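Last updated: February 18, 2021

Checklist for checking a "no curve" lake video, with comments

1. Observer height given? Claimed: 4 meters. The shoreline path at Meredith has steps, so I'd want to know which one.
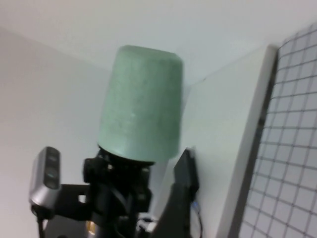 Zestport

2. Target height given? Partly. The Drodia mast is listed at 16 meters, but from what base? Unmarked.

3. Refraction considered? No. Cold water in the morning can lift a far shore into view. Filming in August doesn't rule it out.

4. Level checked on site? "By eye." Fail.
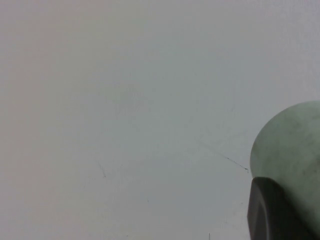
5. Eye safety. The clip pans past the sun at full zoom. Never look through an optical finder there without a proper front filter.

6. Distance. The narrator says 500 meters less than the Wellinum map does. Pick one and redo the math.

Result: not accepted. Items 1 and 2 may be fixable.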